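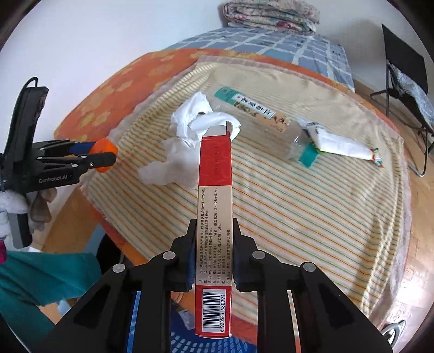
Section 7. Sorting the bedside medicines

By now you will have the Stilham box put together and its dividers clicked into place, and you can start on the part most people have been putting off — going through the medicines themselves. Give yourself a quiet half hour for it, with a cup of tea somewhere well out of elbow range. The bed is a perfectly good place to work if you haven't a big enough table, and rather kinder on the back than the floor.

Before you begin

Spread a plain or lightly striped mat over the blankets. Small tablets vanish into a flowery quilt in no time, and a mat can be lifted by its corners afterwards and shaken out. Fold any spare bedding up towards the far side and bring a chair close.

CAUTION: Keep children and pets out of the room until everything has been put away again.

Steps

1. Gather everything from the drawers, handbags and bathroom shelf and lay it on the mat. Boxes, bottles and flat packets can all go down together for now.

2. Take up one box at a time and stand it upright, so that the small print on the panel faces you. If the label is in a language you don't read comfortably, set that box to one side and ask your pharmacist or a relative to go through it with you. Please don't guess from the colour of the carton!

3. Open the top flap and look inside. Check that the leaflet is there and that the contents match the name on the outside.

4. Find the expiry date. It may be printed on the carton, stamped into an end flap or pressed into the edge of the strip, and a good lamp helps enormously.

5. Check that the caps on all bottles are fully closed, then stand them in the deep compartment. It takes bottles up to 300 ml.

6. Slide tall, narrow cartons in along the back, with the name facing forwards. Long flat boxes and packets lie in the tray on top.

7. Put used tissues and empty plastic bags straight in the bin as you go, but look inside each bag first.

NOTE: Keep each medicine in its own carton, with its leaflet. It is tempting to save room by throwing the cartons away, but the dosage and the barcode go with them, and your pharmacist may want both.

CAUTION: Do not tip out-of-date medicines down the sink or into the household rubbish. Take them back to a pharmacy.

When the box is full, close the lid and press until you hear the catch. Write the date on the card inside the lid, and go through the whole lot again in six months' time — it is a much shorter job the second time round. Section 8 explains how to fix the box to a wall.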